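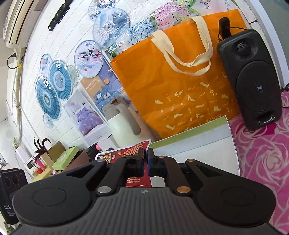

Clornano Opens Its Chore Trials to the Public: Can a Machine Pack a Bag Yet?

MacLeish, Dec 26, 2023 – Clornano, a small robotics group working on everyday handling tasks, today released the first results from Plenedora, its year-long study of household and shop-floor chores. The short version is that machines are getting good at picking things up. They still have a lot to learn about what comes next, and we're excited to show both halves of that story.

Plenedora asks a plain question. Take a chore that any teenager could do after one explanation, such as putting snacks into a tote bag, clearing a counter or restocking a low shelf. Can a machine do it in a real shop or a real home, with all the usual stuff left where it is? We ran 1501 attempts over 15 different chores, and none of them took place on a bare lab bench.

The group started with hand-held grippers. A person works the two fingers directly, so we learn what a simple pinch can manage before any arm or software gets involved. A packet of nuts and dried fruit is a great test object for this. The package bends, the contents shift, and the easiest place to grab it is the thin edge along the top. Pinch there and the rest hangs down and swings. People correct for that swing without thinking about it. A machine has to notice it first.

Then there's the bag! Soft tote bags turned out to be one of the toughest items in the whole study. The handles flop over the opening, the sides sag, and the bag changes shape every time something goes in. Of 800 attempts at bag packing by our robot arm, 410 ended with the item inside and the bag still standing. That's a little over half, and a year ago we would have been thrilled to get a handful. Most of the misses came from a handle getting in the way or from the arm letting go too early.

Other chores went better. Moving boxes from one end of a counter to the other is close to dependable now, as long as the boxes are rigid and have some space around them. Picking up a cup works well when it stands alone and less well when it's stacked on something else. Cloths are still hard. A tablecloth with a big floral print gave our vision software real trouble, because it kept finding edges in the pattern where there was only flat fabric. We've fixed part of that and are still chipping away at the rest.

Cables deserve a paragraph of their own. Homes and shops are full of them, they lie across almost everything, and an arm that snags one can pull down whatever is on the other end. Our current rule is that the arm stops and waits whenever it isn't sure about a cable. It's slow, and the people who tested it with us told us so. We'd take slow over a speaker on the floor.

So, can machines do the chores yet? Some of them, some of the time, with a person nearby. We wouldn't leave one alone in a shop overnight. We would happily let one help pack bags on a quiet afternoon, and several shops in MacLeish have already said they'd like to try exactly that – including two that were pretty doubtful when we first knocked on the door.

The next round of trials starts in January at the Pavard workshop. It will add folding, wiping and sorting mixed goods, along with a second look at bags using a new finger shape that is narrower at the tip. The workshop will be open to visitors during the trials, and anyone who wants to bring an awkward object from home is welcome to do so. Hard-to-hold items are especially useful to us, so please don't pick something easy to be kind.

The full Plenedora results, failed attempts included, are available from Clornano on request. Shops and households in the MacLeish area that would like to host a trial can also get in touch. Hosts don't need to tidy up beforehand, and we'd prefer they didn't.

About Clornano
Clornano studies how machines handle ordinary objects in ordinary places. The group is based in MacLeish and runs its public trials at the Pavard workshop.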